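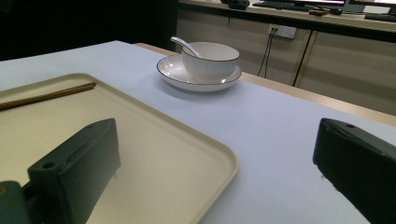 Tray and chopstick on the covered table

Subject: Re: [beans] Melemine, drying down, and what to grow next year

Hi all,

What a year for beans! I know half of you lost your first sowing to the cold spring, but I've been reading the reports as they come in and I can't stop grinning. Pole beans in Jaltenach at 1000 feet, with seed ready to shell before the equinox. Two years ago I would have told you to grow peas up there and be happy.

Let me start with Melemine, as that's what most of the mail has been about. I had 30 plants along the south fence, sown straight into the ground, no soaking. The first pods went papery 76 days later, and the rest have been coming along in fits and starts ever since. It's a half-runner, whatever the old list says. Mine climbed to my chest and then flopped over and set pods at the top of the heap. Next time I'll give it short stakes and a string along each side (the tall poles were a waste, and the squash got into them anyway).

Flavor: wonderful. Thin skins, a creamy middle, and a broth you'd want to drink on its own. I cooked the first handful with just an onion and a bay leaf and salted them at the end out of habit. Some of you salt the soaking water, I know, and I'm planning to try it both ways once I have enough beans to be wasteful with.

I also grew the dark bush bean from Bhatia, and it did fine, though the rows closed up so tightly that I had mold on the bottom pods by the end of August. The packet spacing is too close for my clay. If you have sandy soil, please write in and tell us how yours went.

There was a question about when to pull the plants. If rain is coming and the pods have turned yellow and leathery, pull the whole plant and hang it upside down under cover. The beans go on filling out a little from the stem. Green pods I just eat. For testing dryness I still use the fingernail, and if I can dent the bean, it goes back on the rack.

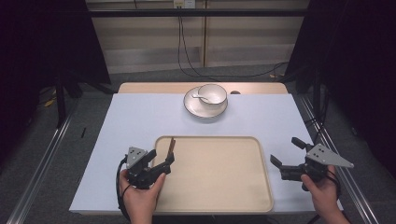
On 20/09/2023, a list member wrote:
> Mine came from last year's swap in Ernden and they are not all the
> same bean. Most are cream with the brown eye, but I have one plant
> with solid brown seed and another with pods that are streaked purple.
> I grew them right next to my runners. Did they cross? And should I be
> throwing the odd ones out before I send any back to the swap? I'd hate
> to be the person who ruined it for everyone. Also, is freezing really
> needed? I have never seen a weevil here.

Ooh, please don't throw them out! Runners are a different species and they hardly ever cross with common beans, so I'd look at whatever was growing near the parent plants last year. A cross made this summer wouldn't show in the seed coat until you grow that seed and harvest again. Keep the brown ones in their own envelope, mark it, and plant a few in a separate corner. The streaked pods could be very pretty. For the swap, send only seed from plants that look right to you, and say on the label what they grew beside.

As for freezing, I do it every year. Get the seed fully dry first, put it in a sealed jar, give it a week in the freezer, and let the jar come back to room temperature before you open it. I skipped it once and lost a whole jar of soup beans.

The swap is in January again, same hall in Ernden. We have 200 envelopes left over, so don't buy any. Small lots are welcome, even ten seeds of something odd. And if anybody has a white bean that will climb and ripen early in Jaltenach, I want to hear every last thing about it!

Happy shelling,
your list keeper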